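Refilling glue and oil with a syringe at home
Posted by Milovan Vlachou, 28 October 2018

I want to repair a loose veneer on my table. The glue bottle has a too wide opening, so I bought a plastic syringe. How do I keep the glue from becoming hard inside it?
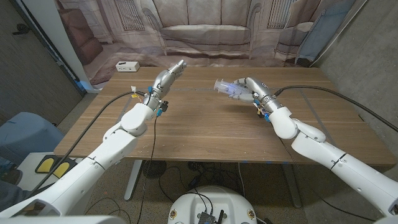

Teresa Ó Conaill
Use wood glue with a little water – five drops is enough for me. Rinse the syringe with warm water right after, and pull the plunger out to dry. 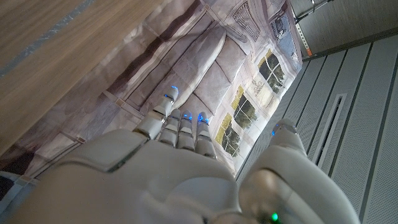 Blue lights at the fingertips

Boris Gashi
I just throw it away. They are cheap.

Leonie Quinlan
Teresa is right, but please test the glue on a hidden place first. Put baking paper over the repair, then a flat board and a weight, and leave it until next day.
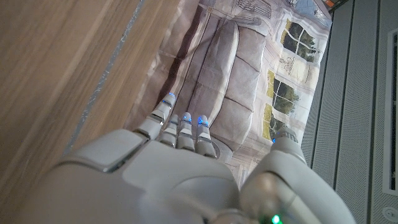
Hand over the printed sheet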